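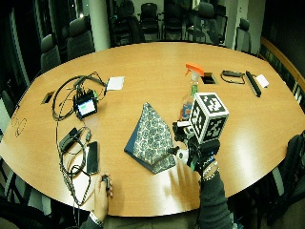 Part-time folder, packer and keeper of the big table

Trusar, Craddock Building, Trokdale
Posted 2022-10-22 by Ieuan Pugh
Part time, mornings, in person
$1320 a month

Hi! I run Trusar, which is a small business making cloth pouches and bags, and I need another pair of hands. We've been getting by with two of us on the folding and packing side, and then the August orders came in and we never really caught up. So I'm finally writing the ad I've been meaning to write all summer.

The job is half folding and packing and half looking after the room we do it in. I'll try to tell you what both halves are like, including the dull bits, so you can decide if it's for you before either of us has to put on a nice shirt.

The folding

We sell pouches and bags in patterned cloth. Lots of navy, lots of gray and white, lots of repeating florals and medallions, because that's what our customers keep asking for and I happen to love it too. Every piece gets pressed, checked, folded and packed by a person.

Folding sounds like nothing until you've done a morning of it. The small pouches are easy, you'll have those by lunch on your first day. The bigger bags have corners that want to go their own way, and if you fight them you end up with a crease right through the middle of the pattern. We lay them flat, smooth from the center outward, bring the corners in and then leave them alone for a second before the last fold. I still get some of them wrong and have to shake them out and start over, and that's fine! Please shake them out and start over. A customer in Pakwood once sent me a very polite note about a crooked crease and I think about it more than I should.

While you fold, you check. Loose threads, a seam that wanders, a pattern that's been cut upside down (it happens, and with a medallion print you have to look twice to catch it). Anything you're not sure about goes in the maybe basket and we look at it together at the end of the morning. I'd much rather have a full maybe basket than a box of returns.

Then it's tissue, card, sleeve, box, label. The label printer is slow and I've made my peace with it.

The table

We work in what used to be a conference room, and it still has its conference table, a huge oval wooden one in a warm orangey tan with a glossy top. It was there when I took the lease and I'm pretty sure it will be there after I'm gone, I don't see how it would go through the door. It's a wonderful surface for laying out cloth. You can slide fabric across it without a snag, and there's room to reach in from all the way around.

It also shows everything. Every fingerprint, every coffee ring, every bit of lint, and with the ceiling lights shining on it you can't pretend otherwise. So wiping it down is a real part of this job. It gets done first thing, again before anything pale goes on it, and once more when we finish up. There's a spray bottle with an orange trigger that lives out on the table for exactly this. Spray the rag and please not the wood, go with the curve, and let it dry all the way before any fabric comes near it. We lost a few nice gray pieces to a damp patch last winter and I would like to never do that again.

The rest of the room is the usual stuff. Push the chairs in. Break down the boxes and take them to the recycling room on Mondays. Put the scissors back on the hook, which I'll admit is mostly a problem with me. 

A normal morning

You come in, hang up your coat and wipe the table. I'll have the order list ready, or I'll be running in with it five minutes later saying sorry. You pull the pressed pieces from the shelves and we sort them by pattern first and size second. (I used to do it the other way and it made a mess of everything.) Then we fold until the first break. After that somebody starts packing and somebody keeps folding, and we swap when we get bored. We usually have the radio on. The last stretch is labels, stacking the boxes by the door for pickup, the maybe basket, and one more wipe of the table.

Some mornings are slow and we use them to tidy the thread drawers or sort scraps. I never send people home unpaid on a slow day.

Who I'm hoping to hear from

You don't need experience. You don't have to sew, although if you do I'll probably talk your ear off. I'd like somebody who's careful with their hands and doesn't mind doing the same thing many times over, and who would tell me if a whole batch looked off instead of quietly boxing it up.

A lot of the work is done at the table and you can sit for nearly all of it. The lifting is light, mostly boxes of cloth. If there's something about the setup that would need changing for you to be comfortable, tell me and we'll work it out.

Watches and bracelets are okay with most of our fabrics. When we're doing the loose weaves I'll ask you to take off anything that could catch. Dark sleeves pick up lint like you wouldn't believe, so maybe don't wear your favorite sweater.

Retired people, students, parents with kids in school, people who just want to be out of the house in the mornings, please write. My last hire told me she nearly didn't apply because she thought she was too slow. She was slow! For two weeks or so, and then she was faster than me.

Pay and practical things

The pay is $1320 a month, same amount every month, including the slow ones. Mornings, Monday to Friday. We close for seven days over the holidays and you're paid for those too. There's parking behind the building and the Pakwood bus stops across the street. The kitchen down the hall has a fridge, a kettle and a microwave, and there's generally something baked on Fridays.

You'd start with a paid trial week. At the end of it we sit down with a cup of something and you tell me how it was, I tell you how it was, and if it's a no on either side there are no hard feelings.

How to apply

Skip the cover letter. Write me a few lines about yourself and tell me about something you take good care of. It could be a garden, a bike, a drawer of tea towels, whatever it is. Add your phone number and which mornings you could come by to see the room and have a go at folding a pouch or two. A resume is welcome if you have one handy, but I won't hold it against you if you don't.

Drop your note in the Trusar mailbox in the lobby, or mail it to:

Ieuan Pugh
Trusar
Craddock Building
572 Craddock Street
Trokdale

I read everything myself and I'll call everyone back, even if it takes me a little while. If you come by in person, the room is at the end of the hall on the ground floor. The bell is broken, so knock loudly.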